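Home > Reviews > Bench & Field Kit
Filed under: Enzymes, Pesticide testing, Small labs
Print this page | E-mail this to a friend

Gemance cholinesterase field kit: three months of dipping strips in cabbage juice

I've been meaning to write this one up since January, when the box turned up and I promised Krisztina Győri I'd have a verdict for her within a fortnight. Sorry, Krisztina! It's been a bit longer than that, but I've used it a great deal more than I would have in two weeks, so you're getting a better review for your patience.

For anybody new here, I grow vegetables on a couple of rented acres and I also do a bit of residue screening for other growers in our group (I trained as a biochemist, a long time ago, and never quite shook it off). The Gemance kit is meant for people like me. It looks for organophosphate and carbamate residues on leaves and fruit by checking whether something in your sample is stopping an enzyme from doing its job. You get a little vial of freeze-dried cholinesterase, a substrate, a colour reagent, a pile of paper strips and a palm-sized reader. If the enzyme is happy, the strip goes yellow. If something's blocking it, the strip stays pale, and the paler it stays the more worried you should be.

It's old chemistry, this, and I say that fondly. What you're paying for is having it packed up so you can do it in a shed.

The box

The outer carton is sturdy, and the foam inside is cut properly so that nothing rattles. The reader sits in the middle with the strips in three foil pouches around it, and then there's a strip of droppers along the side. I'd have liked the droppers to be labelled on the barrel as well as on the cap. Once you've got two caps off on a cold morning you can very easily put the wrong one back, and I have done exactly that. A blob of nail varnish on each barrel fixed it.

The enzyme vials want to be kept in the fridge and the instructions say so on every page, which made me laugh a bit until I left one on the windowsill over a warm weekend and it was good for nothing by Monday evening. So, fine, they were right to go on about it.
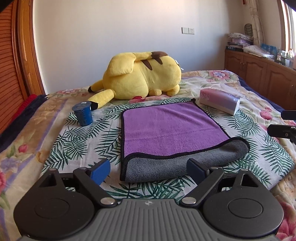 The instruction booklet is the weakest part of the whole thing. Somebody has written it for a lab technician and then somebody else has gone through adding cartoons. You'll find a smiling lettuce next to a paragraph on substrate hydrolysis that would have had my old classmates reaching for the textbook. The quick-start card tucked in the lid is much better and I've not opened the booklet since the first week. If Gemance are reading: more card, less lettuce.

How it does on real leaves

Spinach and lettuce are easy. You cut up your sample, shake it in the extraction buffer, let it stand, and put a few drops on the strip. Ten minutes on the first pad, fold it over, wait again, pop it in the reader. The reader gives you a percentage inhibition and a coloured light.

Cabbage is harder, and onions and leeks are a proper pain. All those sulphur compounds interfere with the colour step, so a perfectly clean leek can look as guilty as anything. The card does mention it (in tiny letters, bottom left) and suggests using whole leaves and a shorter soak, not chopping. That helped with the leeks. It didn't help with garlic at all, and I've given up on garlic.

I ran 33 samples through it before I let myself form an opinion. Most were mine, which are unsprayed and ought to come up clean, and the rest came from Zsolt Boros, who very decently let me have leaves from a block he'd treated himself, along with his spray records. I kept his in separate bags and had my neighbour Tímea Tóth shuffle the numbers so I couldn't cheat. The kit caught every one of the treated spinach samples. It gave me 3 false alarms on the clean ones, and all three were from the onion family, so I can hardly complain.

What it won't do is tell you which chemical you've got. It also won't see anything that doesn't act on that enzyme — so pyrethroids, most fungicides and nearly every weedkiller sail straight past. I do think the front of the box is naughty on this point. It says "pesticide test" in big letters and you have to turn it over to find out which pesticides. A grower who doesn't know the difference could come away thinking they'd had the all-clear for the lot.

The reader

I like the reader more than I expected to. It's got one button, it takes ordinary batteries, and it switches itself off before it can drain them. It stores your last few results, though it's vague about dates, so I write everything in a notebook anyway.

Temperature matters much more than the card lets on. Enzymes slow down in the cold, and a slow enzyme looks just like a blocked one. My shed in winter is no place for this sort of work and my first batch of readings were all over the place until I worked that out. Now I hold the folded strip in my closed hand for the waiting time, or if I've got a lot to do I move the whole business indoors and use the little warming block from my old Wemeo set. Everything settled down after that. Please run a blank with every batch as well! A strip with just buffer on it costs you next to nothing and it's the only way to know the enzyme's awake.

I lent the kit to Ildikó Farkas for a Wednesday evening session with her growers' class and she got decent results with people who'd never held a dropper. Her one moan was that the light on the reader is red and green, and one of her group couldn't tell them apart. The percentage is on the screen as well, so he used that, but it's a daft choice in a thing that's all about reading colours. 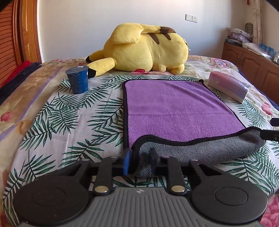
Purple and grey towel on the palm-print cloth, with the gripper at one corner.

Compared with the others

I've used two rivals. The Farahani tube test is more sensitive, I think, and the colours are lovely and clear, but you need a water bath and a steady pair of hands, and there's a lot of washing up. If you've got a bench and a tap then it's a good buy. The Bindton cards are the cheap option. They're fine for a yes or no, but you're judging the colour by eye, and Dénes Lengyel and I once stood over the same card and came to opposite conclusions. We were both quite sure of ourselves, too.

Gemance sits between those two. It's quicker than the Farahani and you don't end up arguing over it as you do with the Bindton. The refills are where they get you. The strips come in packs that only fit this reader, and the enzyme has a short life once you've added the water, so if you're only testing now and then you'll tip a fair bit of it down the sink. I now save samples up and do them in one go, keeping the leaves in the freezer in the meantime. Dénes says freezing is cheating. I ran fresh and frozen halves of the same lettuces and couldn't see a difference worth mentioning.

The maker reckons the reader is good for 3000 readings before it needs servicing. I'm nowhere near that and at my rate I'll be drawing my pension first, so I can't tell you whether it's true.

Bits I'd change

Label the droppers. Put the limits on the front of the box. Sell the enzyme in smaller vials, even if they cost a touch more each. And could we have a carry strap? It's a field kit, and I've been lugging it about in a supermarket bag.

Customer service were pleasant when I wrote to them about the windowsill vial. They didn't replace it (quite right, it was my own silly fault) but they did send a clear answer on how long the made-up enzyme keeps, which wasn't in the booklet.

Would I buy it again?

Yes, for leafy stuff, and for anyone who's testing often enough to get through the vials. If you mainly grow onions, don't. If you want to know exactly what's on your crop and how much, you still need to send it to a lab, and I do that with anything this kit flags up before I say a word to the grower concerned.

I've given it four out of five. Krisztina, you can borrow mine any time after the spinach is finished, but bring your own batteries.

Print this page | E-mail this to a friend
More in: Bench & Field Kit, Growers' tests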